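Brarnby Teleoperation Working Group
Minutes, 3 January 2019

Present: Solange Leclerc (chair), Wubit Abdella, Malou Bisgaard, Hala Moussa
Minutes: Rokeya Gunawardena
Apologies: none, although Malou arrived during item 2 and had an opinion on item 1

1. Previous minutes
Accepted with one change. "The operator lost patience" now reads "the operator ended the session." Hala says both are accurate.

2. Simulated drawer and cabinet demonstrations
Wubit reported on the remote-control sessions in the simulated room. The target is 48 usable demonstrations of the drawer task before anyone starts training on them. There was a long discussion of "usable." Solange wants any run that ends with the drawer open. Wubit wants runs that a person would not be embarrassed to have copied by a machine several thousand times. The group went with Wubit, with Solange asking that her view be noted. It is noted.

The approach to the handle remains the slow part. Operators come in from above, stop, back off, consider their lives and come in again, and all of that goes into the recording. Hala suggested trimming the pauses afterward. Wubit would prefer that people practice.
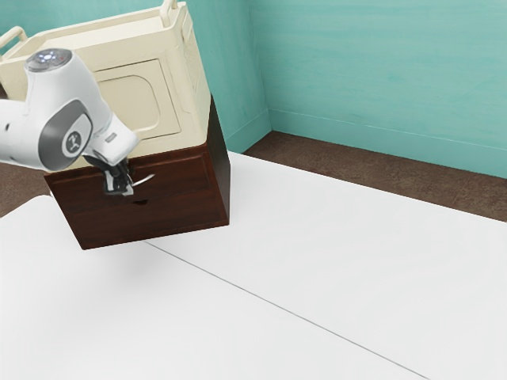 Drawer task: gripper at the metal handle.

Agreed: each operator does six warm-up runs, which are thrown away. Nobody is to argue for keeping a warm-up run on the grounds that it was their best one (Malou).

3. Hand guiding or remote control
Malou presented the case for moving the real arm by hand and copying the joint positions over to the simulation. It feels natural, new people learn it fast, and there is no controller to drop. Against: the real table at Werkeck is not set up to match the simulated one, and a person leaning on the arm tends to push it into poses the simulated arm then has to explain.

Solange asked whether we could do both. We always could do both — the question is who labels it all. No hands went up. Remote control stays the main method until June, and Malou may try three hand-guided sessions on the side.

4. Task wording
The instructions given to operators are too loose. "Open it" was read by one person as the drawer and by another as the cabinet on top of the drawers, and each was quite sure. From now on the instruction names the part: upper drawer, lower drawer or cabinet door. The lower drawer has no metal handle, only a notch, and is put off to a later round by general and rather quick agreement.

Wubit also wants the session to start with the gripper clear of everything, so the recording shows the whole reach.

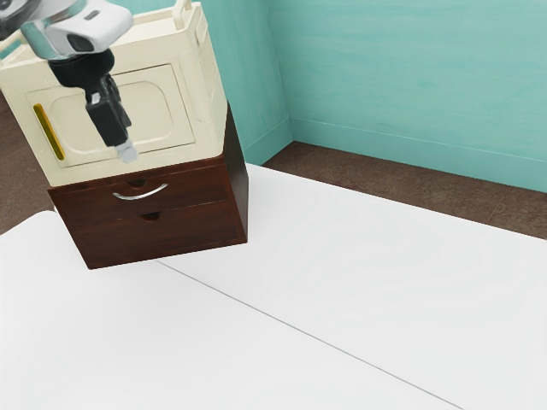
Hala Moussa objected that starting clear every time teaches the arm only one beginning, and that the first time it finds itself somewhere else it will have no idea what to do. She would vary the start position and accept the mess. Wubit's answer was that we have enough mess. After some back and forth it was settled that half of the runs begin from the standard pose and half from wherever the operator has been told to put the arm, with the start pose saved in the log.

5. Software
Nikitz, our recording tool, still saves a run when the operator presses cancel. It also saves a run when the operator presses save, so it is at least consistent. Rokeya has a fix and will install it once she is allowed to restart the machine. The old Sisay controller profile is to be deleted. It has been to be deleted since June.

6. Any other business
Malou asked for a better chair at the control station, as sessions can last up to 97 minutes. Solange will look into the chair. Hala asked whether sessions should last that long. Carried over.

Actions
Wubit: rewrite the operator instructions, part by part
Hala: list of start poses
Malou: hand-guided sessions, with notes other people can read
Rokeya: Nikitz cancel button, Sisay profile
Solange: chair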